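4.2 Ordnungsangaben in der Selbstauskunft: Was messen sie?

Dass Haushalte mit festen Ablageplätzen weniger Zeit mit Suchen verbringen, gilt in der Ratgeberliteratur als ausgemacht. Die empirische Grundlage dieser Annahme ist dünn. Die meisten Arbeiten stützen sich auf Selbstauskünfte, in denen dieselbe Person sowohl den Grad der Ordnung als auch die Dauer des Suchens einschätzt. Wer sich für ordentlich hält, wird beides vermutlich günstig beantworten. Ein Zusammenhang zwischen den beiden Angaben sagt dann wenig über Schubladen und viel über das Selbstbild der Befragten.

Auch die häufig verwendete Ullness-Skala entgeht diesem Einwand nicht. Ihre Items fragen danach, ob Dinge »an ihrem Platz« liegen, ohne zu klären, wer diesen Platz bestimmt hat. Ein Tablett auf dem Tisch kann Zwischenablage sein oder Dauerzustand, und die Skala behandelt beide Fälle gleich.

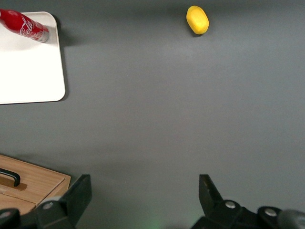
Für die vorliegende Untersuchung wurden 155 Haushalte in Jenmont angeschrieben, von denen 106 den Fragebogen vollständig zurücksandten. Die Rücklaufquote ist respektabel, beseitigt das Problem der Selbstauswahl aber nicht. Es liegt nahe, dass gerade jene Haushalte nicht antworteten, in denen der Bogen unter anderen Papieren verschwand — für eine Studie über das Verlegen von Gegenständen ein unangenehmer Befund. Wir haben darauf verzichtet, die fehlenden Fälle rechnerisch zu ersetzen.

Die Befragten führten zusätzlich vier Wochen lang ein Suchtagebuch. Schon in der zweiten Woche wurden die Einträge kürzer, und mehrere Haushalte trugen offenkundig gesammelt nach. Aus der sinkenden Zahl der Einträge auf eine Verbesserung zu schließen, wie es die Autoren der Ikside-Erhebung tun, halten wir für unzulässig. Ermüdung beim Protokollieren erklärt den Verlauf mindestens ebenso gut.

Schwierig bleibt ferner die Unterscheidung zwischen geschlossener und offener Aufbewahrung. Das Backlund-Schema ordnet die Schublade der ersten, das Tablett der zweiten Klasse zu. Im Alltag verläuft die Grenze weniger sauber: Eine Schublade, die tagsüber offen steht, leistet für das Wiederfinden dasselbe wie eine flache Ablage, wird im Schema jedoch weiterhin als geschlossen geführt. Umgekehrt kann ein Tablett so voll sein, dass sein Inhalt ebenso verborgen ist wie hinter einer Front.

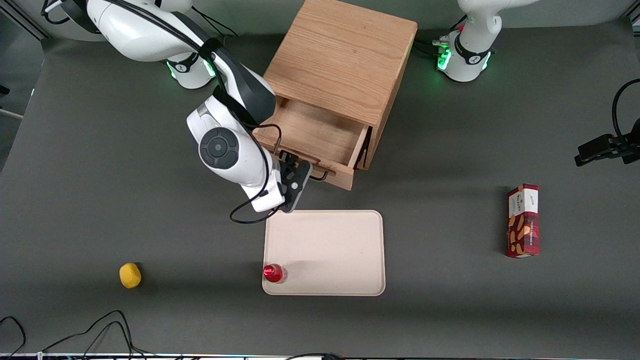
Abb. 4: Schubladenelement aus Holz mit offener Schublade und Tablett auf einer Tischfläche.

In unserem Material wechselten viele Haushalte je nach Tageszeit zwischen beiden Formen. Eine einmalige Zuordnung am Erhebungstag bildet diesen Wechsel nicht ab, und die in der Literatur berichteten Unterschiede zwischen den Klassen sind entsprechend vorsichtig zu lesen. Ob sie bei wiederholter Messung bestehen blieben, ist offen. Unsere eigenen Daten geben dafür keinen Anhaltspunkt, wenngleich die Fallzahl je Klasse für ein negatives Urteil ebenfalls nicht ausreicht.

Verwandte Beiträge
Suchzeiten im Haushalt: Zur Kritik der Tagebuchmethode
Das Backlund-Schema in der Anwendung
Offene Ablagen und ihr Ruf
Die Ikside-Erhebung, neu gelesen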